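Ticket 900: Sorting arm stops between picks, operators clearing it by hand
Site: Dernton, packing room, station 6
Opened by: Lindsay Cosgrove
Assigned to: Kamran Zamani
Priority: Medium
Status: Open, monitoring

Lindsay Cosgrove
Station 6 stopped 39 times on the early shift. The screen says "target not confirmed" and waits for someone to press Continue. Pressing it works most of the time. If it doesn't, the operator has to send the arm home and start the cycle over, and the parts waiting upstream back up onto the Hustemano conveyor.

What bothers me more is who is doing the pressing. When the arm went in we moved Shahram Sharifi off hand sorting and gave him the incoming checks. He is now walking back to station 6 every few minutes and the checks are behind. On paper he has one job. He is doing two.

Kamran Zamani
Can you send the stop log from the controller? Also, did anything change at the station before this started? Lighting, bins, cloth, parts.

Lindsay Cosgrove
Log attached. Parts are the same. The overhead lights were replaced in May and it ran fine after that. Shahram says the night shift moved the bins to make more room for the tray at the back, and he doesn't think anyone wrote it down.

Kamran Zamani
Thanks. Of the stops in the log, all but two are on the approach to the pick, before the gripper closes. Drop-offs look normal. So I'm leaving the gripper alone for now and looking at the camera and the taught positions.

Steps tried, remote:
Restarted the vision service. No change.
Reloaded the Flinau recipe from backup. No change.
Raised the search time from the default. Fewer stops, but the cycle got too slow for the line, so I put it back.

Next step is a test off the line with one block and two bins. Houshang has the bench free.

Houshang Kazemi
Bench test set up with a red cube and the two wicker baskets, one near the cube and one farther back on the right. White cloth underneath, dark backdrop behind. The cloth needs washing or replacing, it has yellowish stains and a few dark specks. I left it on for the first run so we can compare. 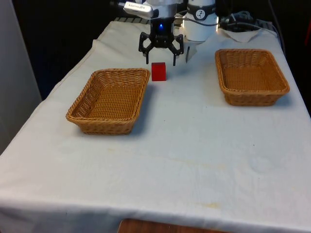

Obinna Ojo
Before this gets closed as a camera problem, please put the staffing part in the ticket too. We agreed that clearing stops would be logged as work. It isn't. The shift sheet has no line for it, so Shahram's time at station 6 shows up as him being slow on checks.

Lindsay Cosgrove
Agreed. I've added a line to the sheet, "arm assist," to be filled in by whoever presses Continue. I've also told the night shift that bin moves go in the handover book.

Houshang Kazemi
Ran 46 cycles on the old cloth and the same number on a clean one. Four stops on the old, three on the clean, so I wouldn't blame the cloth. Then I shifted the near basket toward the cube and didn't reteach. Stops went up right away. Retaught it and they went back down.

Kamran Zamani
That fits with the bins being moved. Plan for station 6: put tape marks down for both bins, reteach pick and drop, run one full shift. Shahram to do the reteach with me on the phone, and Ebrahimi to be called only if it still stops after that. Lindsay, he'll need the time set aside for it.

Lindsay Cosgrove
Set aside. Someone else has the checks that morning. Keeping this open until the shift after.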